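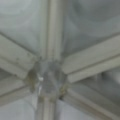 Can I use these files if I wasn't at the Ustmont open day?

Anyone can use them, and you don't need to have seen the demonstration to make sense of the folders. The notes below should cover what you missed.

Clodberg roof joint set, Ustmont open day
README, last changed 26 Jan 2021

What you are getting

The set holds 1742 color stills from the open day at our Ustmont workshop, where we let visitors watch (and in many cases steer) a robot arm as it looked over the underside of the Grodden roof. Each still came from the small camera at the arm's wrist, so you are looking up at the beams and panels much the way the arm did. There were 25 runs over the day, each with its own folder. Of the stills, 496 have been labeled by hand for joints and staining, and the rest are as they came.

We had planned to keep only the neat, sharp ones and throw out everything else. Then several visitors asked for copies of their own runs, blur and all, and when we looked through them again we found the soft ones more useful than we had expected. In many of them you can still follow every beam in to the joint, even though the fine texture is gone, and a stain next to a hub is often plain enough to outline. So they stayed in!

How the day went

Visitors came in small groups, and each group had a run. We started by parking the arm under a joint that had already been chosen, and then handed over the controls, a simple panel with four direction buttons and a slow/fast switch. The task was always the same: get the joint into view, move along one beam, come back, and press the marker button whenever you saw something you would want a roofer to look at. Children pressed it a great deal. We kept every press in the log, and we would ask you not to read too much into any single one, though taken together they do tend to gather near the joints, and that pleased us.

The arm moves slowly on purpose when people are standing close by, and it stops altogether if anyone crosses the yellow line on the floor. It did stop quite a lot. Where the same view repeats for a long stretch in a run, a stop is the usual cause, and the log will have a line for it.

The longest run lasted 80 minutes, mostly thanks to a very patient school group who wanted to compare two joints and kept going back and forth between them. If you are only after a quick look at the data, pick almost any other folder first.

What is in each folder

stills – the pictures, numbered in the order they were taken
log.txt – arm moves, stops and marker presses, one per line
labels.csv – outlines for joints and stains, only in folders that have labeled stills
notes.txt – whatever the person at the desk wrote down, and it varies a lot

Times in the log count up from the start of the run. In the first two runs the log started a little late, so the earliest stills have no matching line. We thought about filling the gap in by guesswork and decided against it.

How the labels were made

Labeling was done in Peixoto, our own drawing tool, which saves plain outlines and nothing fancier. There are three labels: joint, beam stain and panel stain. A joint outline takes in the hub and the bit of each beam end that overlaps it. Stains are outlined by color and shape alone. We did not try to say whether a brown patch is rust, grime or an old leak, and from pictures of this kind we don't think anyone should. Dark gaps between beam ends gave us the most trouble. The rule we settled on is that a gap is part of the joint when it touches the hub and gets no label otherwise, but you will find places in the early labels where we wandered from it.

Two people labeled each still and talked over the ones they disagreed on. Only the agreed outline was kept. We are sorry about that now, as a few of you have asked for both versions.

Good uses and poor ones

The set is fine for practicing joint finding, for trying out blur handling, and for teaching. Several of the groups who came have used their runs in class already, and we would love to hear how it went. Please don't use it to judge the state of the Grodden roof or any other. The stills carry no scale, the light changed through the day, and panels that look gray-green in one run may look nearly white in another.

Getting a copy

Write to the Clodberg desk and tell us which runs you would like, or ask for the lot. There is no charge. If you came to the open day and remember your group number, it is the same as the folder number.

We are putting on another open day at Ustmont in February, with the same arm and, we hope, a log that starts on time. Stills from it will go in a separate set. If you spot a wrong outline in this one before then, send us the folder and still number and we will fix it in the next version.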